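Home > Clothing and Laundry > Folding and Storage

How do I fold a ribbed knit so it stops stretching and looking like a rag?

Asked by rosehip_lane in March
Viewed 1123 times

Hello all, I hope this is the right section, I did look through the older threads first and most of them are about T-shirts and towels, which I can manage.

My trouble is a pale pink ribbed knit that I love dearly and wear at least once a week when the weather allows. I bought it in Proninville on a trip to see my sister and I have never found another one in that color. I do all my folding on the bed, after supper usually, with the clean laundry heaped up at one end. Everything else goes fine and then I come to this one and it fights me. It twists on itself, the ribs go off at a slant, and by the time I have found which end is which it has grown an inch longer on one side. I used to hang it, but the hanger left two little bumps at the shoulders that took forever to go away, and my mother always said knits belong in a drawer anyhow.
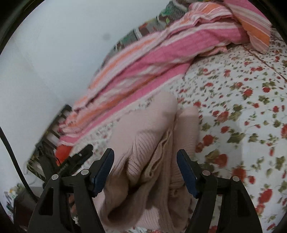
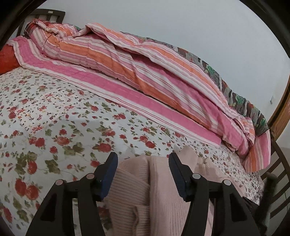

The pink knit on my rose sheet.

So my questions are, do I fold it along the ribs or across them? Is rolling any better? And does it matter that I do it on the bed and not on a table? My kitchen table is small and there is usually somebody's homework on it. The drawer it goes into is 14 inches deep from front to back, part of an old Thorlacius dresser, so it can't be a very big bundle.

Thank you in advance, and sorry to go on so long about one piece of clothing!

3 answers

Answer from millpond_knits (marked helpful by the asker)

Oh, I know this fight very well, I have a gray one that does exactly the same. The bed is fine, please don't go buying a folding board. What matters more is that you don't pick the thing up by one corner and shake it, as I did for years. Ribbing is made to stretch sideways, and when it hangs from one spot the weight pulls the whole piece out of line.

Set it down in its heap and open it out from the middle with flat hands, patting more than pulling. Find the neck and the side seams first. Then run your palms down the ribs from top to bottom until they lie straight, and push the sides in a little if they have spread. It ought to look a bit narrower than you expect.

Then fold the sleeves straight across the back, one over the other, bring each side in toward the center so your creases run the same way as the ribs, and fold the bottom up in thirds. With a 14 inch drawer that should fit nicely (if yours is on the long side, do quarters). Leave it soft. If you press down hard on the folds you'll get a line across the front that shows when you wear it.

One more thing, if one side has already grown, wash it cool, squeeze it in a towel, and dry it flat after nudging it back to shape. Mine took two washes to come right. And do try to keep it near the top of the pile, mine lived under the jeans for a winter and came out like a pancake.

Answer from brurkley_gran

I roll everything. Have done since we moved to Brurkley and lost the big closet. Roll loosely from the bottom up with the sleeves tucked in behind, and stand the rolls in the drawer side by side so you can see them all. It does spring open a bit if it's a chunky one, so I put it at the end where the drawer wall holds it. Lovely roses on your sheet by the way, I had curtains very like that.

Answer from tumble_low

just hang it over the bar of the hanger, folded in half, no bumps. been doing that with mine, takes 2 seconds

Comment from millpond_knits: That does work for a thin one! For a heavier knit I'd still go with the drawer, I've had them slide off and end up among the shoes.

Comment from rosehip_lane: Thank you both, and thank you Gran too. I tried the palms-down-the-ribs way tonight and it went into the drawer in quarters with room left for my Rorora cardigan next to it. It is still longer on the left, so I will wash it this week and dry it on a towel on the spare bed. I'll come back and say how it went.

Related questions
Getting shoulder bumps out of a sweater
Is it safe to put ribbed knits in a mesh bag?
How many blankets should I keep at the foot of the bed?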